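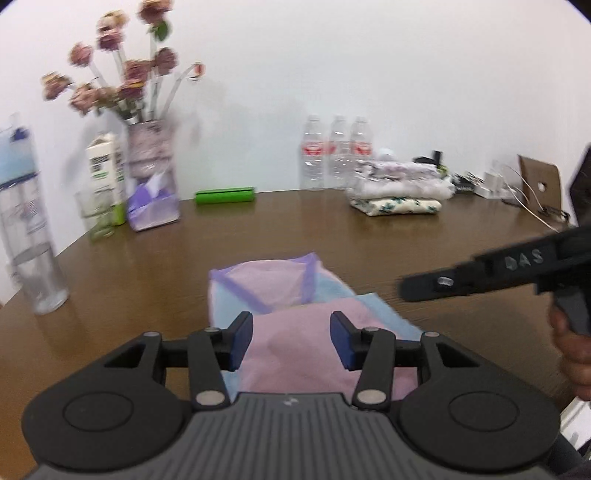 December, 16:40

Drumell build 2862 on the test phone, installed from the apk Veerle sent over. Second install really, the first one hung at the unpacking bar and I had to clear the cache. Release note says "save corruption fixed, economy rebalanced". We'll see.

Started a fresh game as Ranen, skipped the tutorial. Grain still costs the same at the first market. If that is the rebalance I'd like to know what moved. Wood maybe, a bit dearer. Won't put it down as a change until I have the old price table next to me.

Save test: 20 save and quit cycles from the harbour map. 2 bad loads, both with a caravan out on the road. So not fixed. Rarer than the last build, I'd accept that, but Veerle Kramer's note in the tracker says closed and I have reopened it. Her theory is the autosave writing over the manual slot. Possible. Doesn't explain why the caravan comes back with its cargo doubled.

Cirkby map: siege AI walks its ladders to the gate again and waits there. Left it running over tea, no change. Enemy morale drops while they stand about, so you win by doing nothing — same complaint as in autumn.

Magaña campaign won't open at all without a connection, though the store text says offline play. Either the text goes or the check does.

Battery drain looks better but the screen was dimmed, so ignore that.

To do: old price table, caravan saves with autosave off, ask who signed off the ladders.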